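To: Tandham Branch Libraries – staff and partners list
Subject: Re: Meeting room bookings, holiday period
Date: 10/20/20

The Dendwood branch wrote:
> Our craft groups have asked whether the 18-seat room can be
> reserved for November, and whether displays may be left up
> between sessions. Please advise on the fee as well.

The Room Use Office has reviewed the questions above. The following applies to all branches, including Cora and Rolland.

1. Reservations
Requests for November will be accepted through the usual form. Each group may hold no more than 10 sessions in the month. Groups that booked under the former policy keep their existing times – no new form is required.

2. Displays and backdrops
Cloth backdrops and cut-out lettering are permitted, provided that nothing is taped or nailed to painted walls. Black fabric with large colored letters, set up behind a table, is acceptable under this rule.
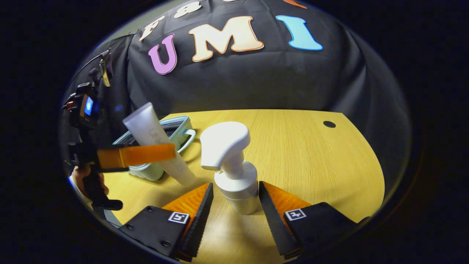
3. Items left between sessions
Displays may remain in place overnight only when the same group has the next booking. In all other cases they must be taken down and stored in the cabinet in Room 13.

4. Fees
No fee is charged to nonprofit groups. Other groups should request the current rate sheet from their branch desk.

Questions may be sent to this list or left at extension 715.

Room Use Office
Tandham Branch Libraries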